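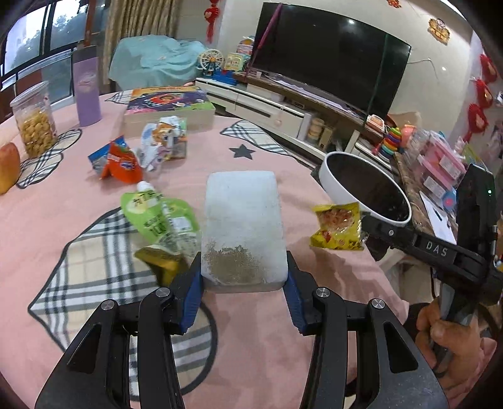
4.2 Staging and the first impression of a listing

We turn now to the part of the study that our participating sellers most enjoyed talking about, namely the small things they set out before a viewing and how much those things seemed to matter to the people walking through the door. Our sample came from 533 completed sales in Clerthorpe, all handled through the Brilach listing service, and in each case we had the seller's own notes on how the main rooms were prepared. Table settings came up again and again in those notes, and they ranged from full dinner service down to something as modest as a pink tablecloth with a few packets on it and a white bowl held above it, as in Figure 3. We coded a table of that second kind as "lived-in" and the full service as "dressed," and we should admit that a fair number of tables fell somewhere in the middle and gave our coders a good deal to discuss over coffee.

Figure 3. Everyday items on a pink tablecloth.

The pattern we found was gentler than we had expected when we set out. Buyers who viewed a home with a dressed table stayed a little longer in the dining area, and many of them mentioned it warmly in the exit form, but the final price did not move with it once we had allowed for floor area, street and the age of the kitchen. Lived-in tables drew fewer comments of any kind. Where they did draw one, it was usually about the room as a place to eat with family, and several buyers went on from there to ask about schools, parking or the neighbors — questions which our agents have long told us are a good sign in a viewing.

We also looked at what sellers spent. The largest staging bill in the sample came to $3,000, for a house near the river that had been empty over the winter, and the typical seller spent very much less than that. Many spent nothing at all and simply tidied. Spending predicted how pleased the sellers themselves felt with the listing photos, and it is easy to understand why, but it did not predict the number of viewings in the first month.

A word of caution is in order here. Sellers chose their own staging, and people who are in a hurry to move will naturally choose differently from people who have all spring to get ready. We tried to account for this with the Stundero index of seller urgency, scored from 1 to 5, and the results held up reasonably well, although the group at the top of the scale was small and we would not want to lean on it too heavily. Ásgeirsdóttir reports a similar difficulty in her work on rental viewings, and we have followed her lead in giving the urgent sellers their own row in Table 6.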